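Home | Club | Fixtures | Workshop | Contact

Filed under: Equipment Notes

November, 4.15 pm. Skate sharpening, first team, ahead of the away fixture at Larnus.

The Kekton grinder was dressed before use and the finishing stone replaced. Two pairs were returned to the bench after the level check showed the inside edge standing high. Both were reground with light passes and now read even.

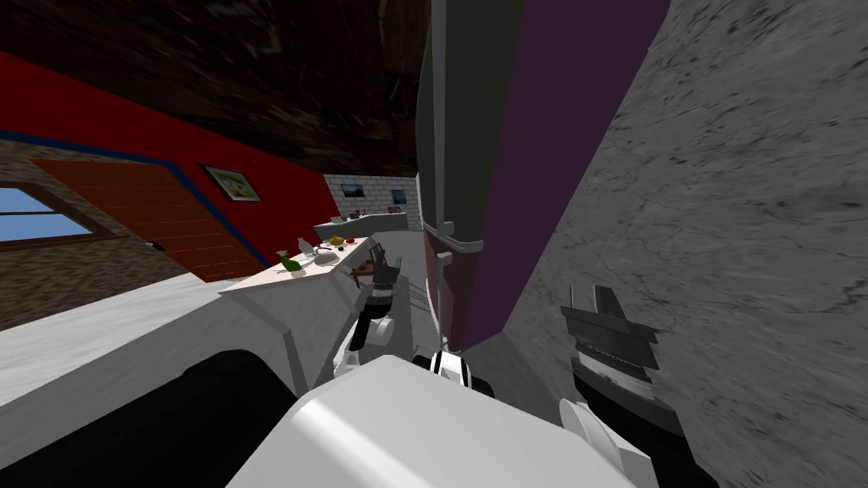 The Pirzada steel continues to take a cleaner edge than the older stock, although it burns readily if the pass is slow. Colleagues are asked to keep the holder moving through the heel. One blade has a nick near the toe that will not come out without losing profile; it has been set aside as a spare.

Puck stock stands at 100, kept in the freezer at Naselau until loading. Two goal sticks need fresh tape at the knob. The rivet kit is to travel with the team.

Next entry after the Larnus match.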